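Buying a second bench: Jonatan Lie on what robot equipment costs after the arms are paid for

17 Jan 2018

Jonatan Lie keeps two lists for every piece of equipment he buys. The first has the prices from the quote. The second starts on the day the boxes arrive, and he says it is the one worth reading.

Lie runs equipment planning at Nilidis, a workshop that tests two-armed robot benches on household jobs: plugging things in, moving cups, tidying a table. The workshop has been running for three years and is now planning its second round of purchases. We spoke in the small office next to the benches, where he had the budget open on one screen and a supplier's delivery dates on the other.

He came to the job from catering equipment, where he spent 14 years buying ovens and dishwashers for school kitchens. He thinks the two trades are closer than they look.

"You buy a machine, and then you buy everything that lets the machine stand there and do its work," he said. "With an oven it was the extraction and the drains. With arms it's the rails, the cabling, the lighting and the table. People ask me what an arm costs. I ask them what they want it bolted to."

His first budget at Nilidis went wrong in just that way. The arms were priced correctly and the power supplies were nearly right. The frame was down as one line, with a figure copied from an old order. By the time the brackets, corner posts and fixings had been added, the line had more than doubled.

"It was my line and I signed it off," he said. "I'd never bought aluminium rail before. I priced the lengths and forgot that you have to join them together."

He now asks for a full parts list before any frame is approved, down to the screws. The last one, for a bench the team calls Rasisness, ran to four pages. Two people check it separately and compare notes before it goes to the supplier.

Cables are the item he is most careful about. A hose or cable running along a moving arm bends thousands of times, and in his view it should be treated as a thing that wears out. The first year's budget had no money for replacements. The second had £586 set aside, and it was spent by July.

"I put it up to £1000 after that," he said. "We didn't use all of it. I'd still rather have it there, as a failed cable stops a bench for a day and the cable itself is cheap. It's the day that's dear."

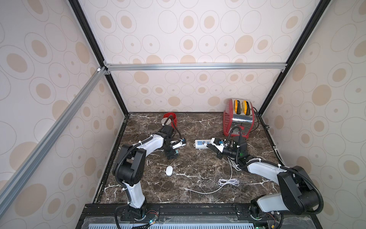

The same goes for the things the arms handle. Lie was surprised, in his first months, by how much argument there was over ordinary household goods. A toaster is a small purchase, but the team wants to know that the same model can be bought again next year. If the shop stops selling it, a run of tests may have to be set up afresh with a different one. He now buys two of anything electrical and keeps the second in its box.

"I had a long talk with our team about power strips," he said. "I thought they'd want the cheapest. They wanted to know how stiff the sockets were and whether the lead would lie flat. I wrote it all down and went shopping. It took most of an afternoon."

Household goods have their own budget line, kept apart from tools and spares. Anyone on the team can spend from it up to a set limit without asking him. He brought that in after finding that people were bringing cups and other bits from home to save filling in a form, and taking them back again when the tests were over.

The walls and table surfaces of the benches are also bought in. Nilidis changes them from time to time so that the work is not always done against the same background. Wallpaper is bought by the roll from a normal decorating shop. Tabletops take longer, and Lie has learnt to measure the space between the rails himself before he orders one. A top that was too wide by a few millimetres is still leaning against the wall in the store room.

On the arms themselves he is less certain than I expected. Nilidis had quotes from two suppliers for the next bench. Sumampouw offered the lower price, with a long wait for spare grippers. Kullusus was dearer but held spares in stock and would swap a faulty joint by return of post. Lie worked out how many working days each option was likely to lose in a year and put a cost on them.

"On paper they came out nearly level," he said. "So then you're choosing on other things. Do they answer the phone? Can my people take the gripper off without sending the whole arm back? I went with Kullusus. I may be wrong. I've told everyone we'll look at it again after a year."

He asked both suppliers for the hours their arms had run on test. One sent a figure of 2000 hours with no note of the load the arm had been carrying. He wrote back for the load and is still waiting.

I asked what he would say to a smaller outfit buying its first pair of arms. He took a while over the answer. He would start with the room, he said: the sockets, the floor, the width of the door. After that he would buy one bench and run it for six months before thinking about another.

"You find out what you've forgotten," he said. "We'd ordered parts for two at once to get the discount. Then we changed the mounting on the first, and the parts for the second didn't fit it. The discount was gone in a week."

He would also put somebody's time in the budget. At Nilidis one person spends a day each week on upkeep: tightening, checking cable ties, wiping down, making a note of anything that has started to rattle. For the first year that work was done by whoever was free, and it does not show up in any of the old figures. Lie has tried to estimate it from the diary and has given up.

The plan for the next bench is due to be signed this month. The arms are ordered, the frame list is on its second check, and the table has been measured twice. The one open line is lighting. The lamps he wants have gone up in price since the quote, and he is waiting to hear whether the supplier will hold to the old figure until the end of the week.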